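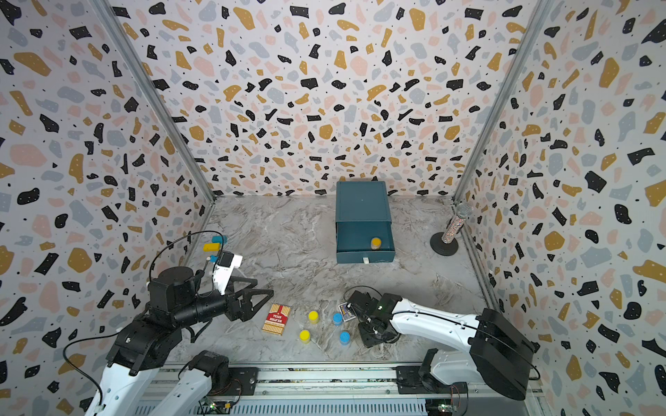
July, and the heater in the Orside lab has packed it in again, so I'm writing this in a beanie with a cup of tea balanced on the spare power supply (I know, I know).

Big day though! Salian finished its long evaluation on the drawer task and we got 67 per cent. I had to go and read the log a second time before I let myself get excited. The old version of the policy was stuck below half for most of autumn, and I'd started having proper dreams about drawers.

All up it was trained on 860 demonstrations, a fair few of them mine, and my shoulders would like that noted somewhere. The first batch came over from Deltstead, where they'd recorded everything very neatly with nothing else on the floor. Lovely data, but the moment we put a card box or a couple of cups down, the old policy went wandering off to have a look at them. So for our share I made a point of leaving clutter about: the Texas Hold'em box, the yellow and blue cups, the two little blocks over by the left wall, and the glittery microphone at the back, which I've become weirdly fond of.

The instruction is dead simple. Open the teal drawer with the right arm, keep the left arm out of the way. That second bit is harder than it sounds!! The left one has a habit of drifting in towards the middle as if it's been invited.
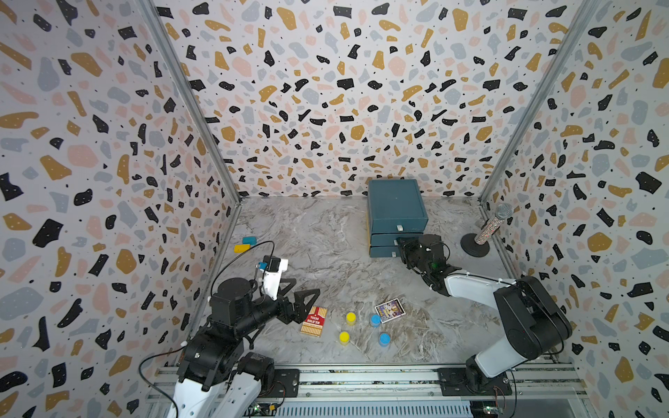 posted by the Wollo bench diary, 9.40 pm

Back after dinner. I've been going through the failures, and the thing that bugs me is how many of them look the same. The right gripper gets to the front of the cabinet, finds the edge, then closes a smidge too early and sort of strokes the drawer instead of pulling it. There were 7 in a row like that just after lunch, and I nearly switched the whole lot off and went for a walk.

My guess is the wrist camera view. Once the fingers are right up against the drawer front it's mostly a big patch of dark teal, and I reckon the policy is guessing. I want to try a longer history so it can remember where the edge was. The other idea (cheaper, less fun) is to go back through the demos and chuck out the ones where I hesitated at the handle, because I did that a lot when I was tired and it's probably learnt it off me.

Also need to sort out the cups. I've been putting them back in much the same square every time out of laziness, so I can't really say it copes with clutter, only with my clutter. Tomorrow I'll shuffle them properly between runs and see if the 67 survives. If it drops I'll be grumpy, but better now than in front of the Deltstead lot.

Two things for the morning: ring about the heater, and back up the logs before anyone touches the config.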